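Jolomlow: drawers and small blocks
By Jarosław Kaczorowski
12/10/22

Jolomlow is a collection of photos and notes about one simple job at home: putting small toy pieces into a little plastic drawer unit, and taking them out again. I started it because I wanted a good list of our blocks, and the list has grown bigger than I planned. The folder now has 941 photos and one text file of notes for each session.

What is used

The drawer unit is a light plastic body with blue drawers. In the notes I write "beige" for the body. Some older files say "cream" and I did not change them, so please search for both words. It stands on the right side of the desk. The mat under it is dark green, a little toward teal, and it stays the same in all the sessions of this release.

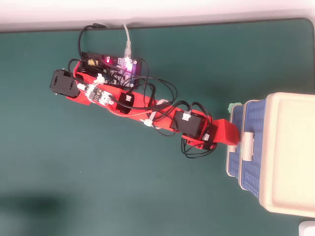
The storage unit by the green desk mat.

The pieces are building blocks for children, the simple kind. I give each one a short name with its color and shape, for example "white block". If two pieces look the same, they have the same name, and I do not try to follow which one is which. Pieces with a broken corner are kept in the list with the letter B after the name.

How one session goes

The drawer is opened before the pieces are moved. I do not ask for a full opening, only enough that a block can go in from the top. The pieces go in one after another and the order is free. A piece that falls beside the drawer is written down as "beside" and it can be tried once more.

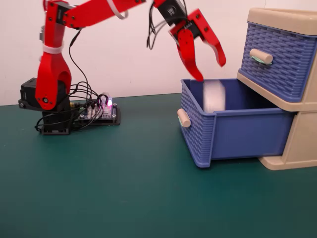 A drawer that is pulled out too far can tip down at the front, and then the blocks slide to the front as well. I write "tipped" in the notes when it happens. With the lower drawers it is less of a problem. Closing is a separate line in the notes, so you can leave it out if you only need the filling.

Words in the notes

in: the piece is inside the drawer, also if it stands on its edge
beside: the piece is on the mat next to the unit
tipped: the front of the drawer hangs down
woven: the pattern on the blue drawers, which is used in some notes to say which face of the unit is meant 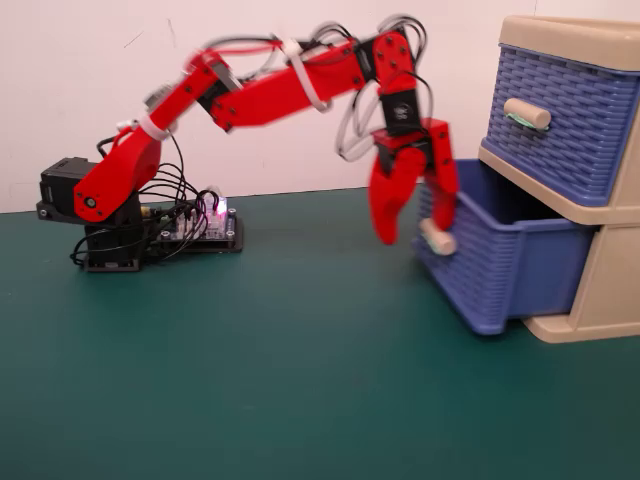
Size and files

There are 24 sessions. The folder "jindix" has the photos and the folder "skillusska" has the notes. These names come from my old computer and have no meaning. A session has the same number in both folders. Session 14 has photos but its notes are short, I lost the paper and wrote it again from memory in January.

Choosing the pieces

White blocks are the most useful to me. They are easy to find on the green mat, even in a small photo, and the edges stay clear. Dark green pieces I stopped using after the first tries. 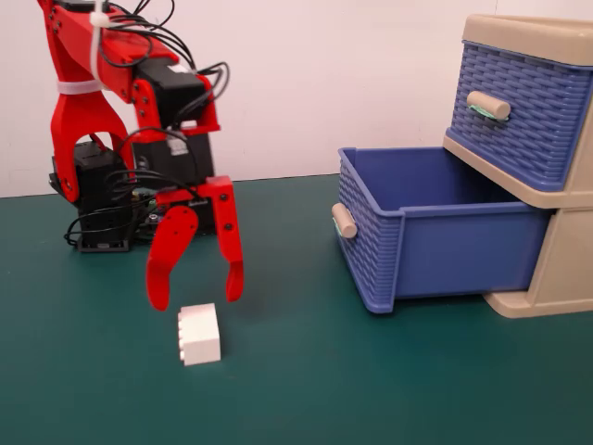 I also prefer one block alone to a pile, at least for the first part of a session. When many pieces lie together, the notes become long and I make mistakes in the names. The piles are in the later sessions, and the word "pile" is in the first line of the notes.

Known problems

The light changes between the sessions. Spelling in the notes is not always the same ("drawer", "drower"). In the piece list, row 92 is there two times and the second one is the right one.

Use

You may copy and change everything for study or for your own home. Please keep my name with it. If you correct the notes, send me the text file and I will add it in the next release.

Contact: Jarosław Kaczorowski | © Kaczorowski | Back to top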